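El tribunal de marcas da la razón a Clolleo en su disputa con Prullow

La sección de propiedad industrial ha confirmado la validez de la marca Clolleo y ha rechazado la demanda de nulidad presentada por Prullow, que alegaba riesgo de confusión con un signo propio registrado 2 años antes. La sentencia, notificada a las partes en enero, condena además a la demandante al pago de las costas.

Prullow sostenía que ambas denominaciones compartían la secuencia final de letras dobles y que se utilizaban para productos de la misma clase, entre ellos juegos de construcción y material escolar. La sala reconoce la coincidencia de productos, pero concluye que los signos se distinguen con facilidad al leerlos y al pronunciarlos.
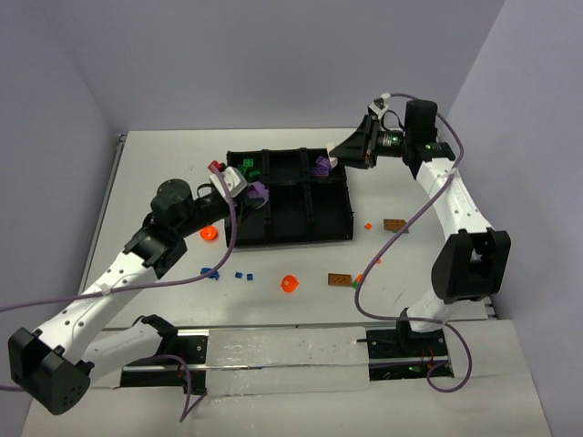 Bandeja negra con piezas de construcción verdes y moradas.

El fallo dedica buena parte de sus 186 páginas a la prueba de uso. Clolleo aportó 688 facturas para acreditar que la marca se había comercializado de forma continuada. Prullow impugnó varias de ellas por estar emitidas a nombre de Plernix, su distribuidora. El tribunal las admitió todas - el contrato de licencia entre ambas empresas estaba inscrito - y recordó que el uso por un tercero con consentimiento del titular equivale al uso propio.

La letrada de Clolleo, Hala Najjar, se mostró satisfecha con la resolución. «La demanda pretendía reservar para una sola empresa una terminación muy común en el sector», declaró. Raphaël Masson, en representación de Prullow, indicó que su cliente estudia recurrir y que discrepa del valor concedido a las facturas de la distribuidora.

Uno de los magistrados, Marwan Abu Hammour, firmó un voto particular de 4 páginas en el que comparte el resultado pero considera que la comparación fonética debió tener en cuenta también a los consumidores infantiles.

Queda pendiente la oposición de Prullow a una segunda solicitud de Clolleo, referida a servicios de formación, que se tramita por separado ante la oficina de marcas.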